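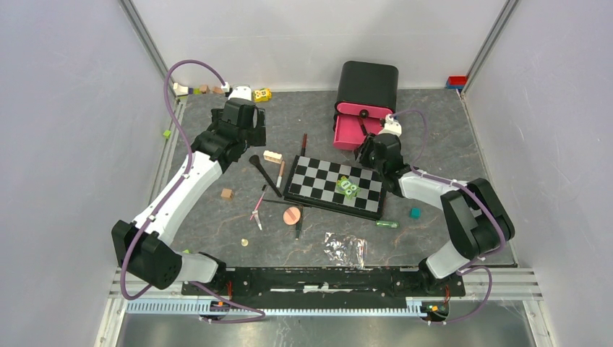

I have never trusted the idea of a "miscellaneous" drawer. Every January some magazine tells you to own one small box with one small drawer, and the makeup brushes, the markers and the odd game pieces will all find their way home. Mine is black with a hot-pink drawer and a little black knob, and I give it two weeks.

The method I'm trying comes from Zeyu Long, who runs a newsletter out of Holanda and swears by sorting on a checkerboard. You tip everything out, put the board in the middle, and only what earns a square gets to stay. My complaint is that a compact doesn't fit on a square. Neither does a makeup brush. So they end up next to the board, which looks a lot like the mess I started with.

Zeyu says to allow 46 minutes. I'd believe that for someone who owns four things. Does a green marker belong with a pink compact because both get used sitting down? Apparently yes, under "seated items." I'm not convinced.

What I will grant is that the wrapper question got settled fast. Crumpled clear plastic goes in the trash, and I didn't need a newsletter for it. The little wooden blocks and cubes are harder. I keep them, I don't use them, and the drawer is only so deep.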